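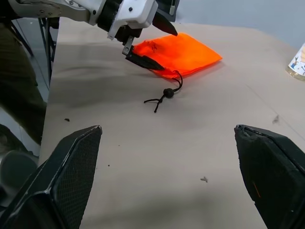
Too small for a sleeping bag, just right for everything else, was how one Prakville customer put it after a season with the Sirby drawstring pouch, and we'd agree with that.

Shop > Camp and Travel > Bags and Pouches > Sirby Drawstring Pouch

Sirby Drawstring Pouch, Medium

The Sirby is a plain pouch for keeping small gear together inside a larger pack. It closes with a cord and has no zip, no lining and no inside pockets. People use it for socks, first aid bits, tent pegs, chargers, spare gloves and the odds and ends that otherwise sink to the bottom of the bag.

We stock it because the old heavy canvas pouches we used to carry took up too much room when empty. The Sirby folds down to the size of a pocket handkerchief and can live in a coat pocket or glovebox until you want it.

Colours

The medium comes in orange, grey and dark green. Orange is the one we sell most of. It's easy to find in a dim tent and easy to spot if you leave it on the ground at a campsite. The fabric is thin enough that some light comes through in the orange and grey, so you can get a rough idea of what's inside without opening it. The dark green hides its contents better.

Details

Item number: 1010
Size: medium
Closure: single drawstring
Capacity: 6 litres
Maximum suggested load: 1000 grams
Care: hand wash in cool water, hang to dry

The pouch is not waterproof. It will keep off a bit of drizzle for a short while, but the opening never shuts completely and water will get in at the cord. If you're packing for a canoe trip, put the pouch inside a proper dry bag. We carry the Plattner roll-top for that.

Please don't put it in the dryer. The fabric goes stiff and the cord can shrink, which makes the neck hard to open.

Choosing a size

The small holds a toothbrush, toothpaste and a bar of soap. The medium takes a change of socks and underwear, or a litre bottle laid flat with some room beside it. The large will take a light jacket. If you want one pouch to start with, get the medium. If you're sorting a whole pack, two mediums and a small usually do the job, and different colours save you opening all three.

For tent pegs, put the points in first and wrap them in a rag. Bare pegs will go through thin fabric sooner or later, and we don't replace pouches with peg holes.

Looking after the cord

The cord is the part that wears out first. Pull it evenly from both ends and don't carry a full pouch by one strand. If the ends start to fray, trim them and tie a small knot. A replacement cord is available at the counter in our Mutstead store, or we can add one to your order if you write "cord" in the notes box. To thread it, fasten a safety pin to one end and work it around the channel with your fingers.

Shipping and returns

Pouches go out by regular mail in a padded envelope. Unused pouches can be returned with the tag on. Used ones can't come back unless there's a fault in the stitching, in which case send us a note with your order number and we'll sort it out. The Mutstead store has all three colours on the rack. Prakville has orange and grey only until the next delivery in January.

Comments

pegandpole
Had the grey one for two summers. Stitching is fine. The cord got fuzzy but still pulls. Would like a toggle on it.

Marshhen
Is the large the same fabric? I found the medium rustles a fair bit when you're trying not to wake the other people in the tent.

Sirby shop reply
Yes, same fabric in all sizes. It does soften a little after a few washes.

tworivers
Bought the green, should have bought the orange. Spent ten minutes looking for it beside the woodpile.

Related items

Sirby Drawstring Pouch, Small
Sirby Drawstring Pouch, Large
Plattner Roll-Top Dry Bag
Replacement Cord
Tent Peg Roll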